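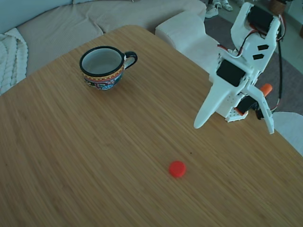 Lepik sign goalkeeper Radu Neagu before the second half of the season

February – by Tamara Pop, press office

17 shares – 0 comments

Football club Lepik is pleased to announce the signing of goalkeeper Radu Neagu from Bilesine. The 21-year-old has agreed a contract until the end of next season and will wear the number 17 shirt.

Neagu played every match for Bilesine in the autumn and was in goal when they drew 1-1 at our ground. He takes the place of Liviu Munteanu, who has moved to Plellitz on loan.

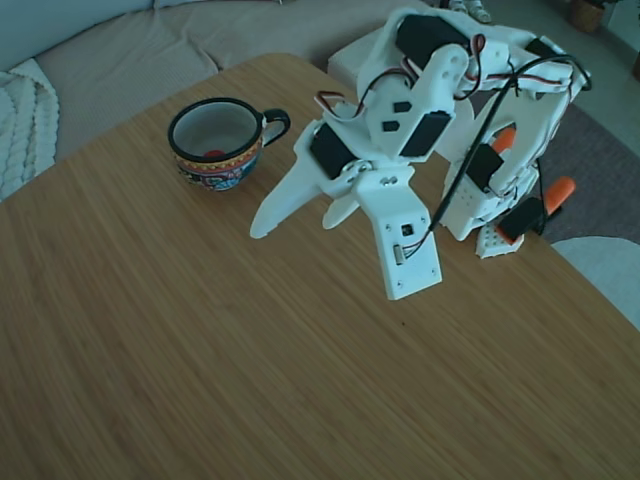

Head coach Traian Crăciun has followed the player for a long time. "Radu is calm with the ball at his feet and he is not afraid to come out for crosses," he said. "We conceded too many goals from corners – this must become better."

The new goalkeeper can make his first appearance at home against Sametti. For this match 746 tickets are already sold. The ticket office opens at 10 am and children under 12 enter free with an adult.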